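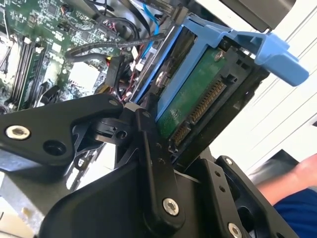

Figure 2. Gripper at the drive carrier, seen from the wrist camera. The connector edge of the drive faces the lower left.

Search this manual Enter a keyword

Last updated: December

Section 3 – Setting up the gripper for drive handling

3.1 Scope

This section describes how the gripper of the Plikton drive-handling cell is checked, aligned and taught for work on 3.5-inch hard disk drives held in plastic carriers. It applies to cells supplied by Adwood and fitted with the linkage gripper and wrist camera. It must be read together with Section 1 (Safety) and the site rules in force where the cell is installed.

The work may be carried out only by persons who have completed the Plikton set-up training. A second trained person must be within reach of an emergency stop throughout steps 3.4 and 3.5.

3.2 Before starting

The following are required:

Hex key set supplied with the cell
Torque driver
Test chassis, disconnected from the mains
One scrap drive in a carrier of the type to be handled
Earthing strap
Set-up record sheet

CAUTION – Do not use a drive that holds live data for set-up work. A drive which has been gripped during teaching must not be returned to service.

CAUTION – The links of the gripper form pinch points at every pivot. Keep fingers clear of the links whenever drive power is on, including when the arm is stationary.

3.3 Checking the gripper

1. Select SERVICE on the cell controller and wait until the arm has moved to the service position.
2. Switch off drive power and fit the lock to the isolator.
3. Check each hex socket screw on the link plates and on the finger brackets. Tighten any loose screw to the value given on the label inside the controller door.
4. Move the linkage by hand through its full travel. The movement should be smooth, with no catch at either end.
5. Examine the inner faces of the fingers for burrs and for traces of plastic from the carriers. Clean with a dry cloth.
6. Enter the cycle count from the controller on the record sheet. The cell shown in the screens of this manual had completed 1,123 cycles at the time of its first service.

Note – Do not oil the pivots. Oil attracts dust and may be carried into the chassis.

If the linkage catches or shows side play, stop and refer to Section 7. A worn pivot block is replaced as a complete part and must not be shimmed.

3.4 Preparing the chassis

1. Place the test chassis on the locating plate with the open side towards the arm and close both clamps.
2. Put on the earthing strap before touching the motherboard or any cable.
3. Disconnect the data and power cables from the drive to be lifted. The cell does not release connectors.
4. Lay all loose cables back towards the motherboard and secure them with the clips provided. Pay particular attention to thin SATA cables and to wires running close to the drive bay, as these may be drawn in between the link plates.
5. Confirm that the carrier slides freely by hand, then push it fully home.

CAUTION – A memory module struck by the gripper can damage its slot even where no mark is visible. If contact occurs, withdraw the chassis from use until it has been tested.

3.5 Teaching the grip position

1. Remove the lock, restore drive power and select TEACH. Speed is limited automatically in this mode.
2. Jog the arm until the carrier is visible in the wrist camera view.
3. Turn the wrist until the fingers are in line with the carrier. The drive may appear at an angle in the camera view – this is acceptable provided that the fingers themselves are square to the carrier.
4. Close the gripper in single steps until both fingers touch. Contact must be on the carrier or the metal casing of the drive. The fingers must not press on the circuit board or on the gold contacts of the connector.
5. Save the position as GRIP 2.
6. Raise the arm slowly while watching the cables. Stop at once if any cable moves with the drive.
7. Return the drive to the bay, open the gripper and withdraw.
8. Repeat the lift three times from the saved position. If the fingers meet the carrier at a different point on any lift, delete the position and begin again at step 2.

CAUTION – Hands must be kept out of the path of the gripper during every movement of the arm. If a cable or the carrier needs to be adjusted, press HOLD and wait for the steady amber lamp.

3.6 Completing the record

Enter the saved position, the carrier type and the name of the person responsible on the record sheet. One copy stays with the cell. The other is sent to the Popescu service desk with the next maintenance return. Sites served from Fudley should send it to the Fudley office instead.

Repeat the whole of this section after any change of finger, camera or carrier type.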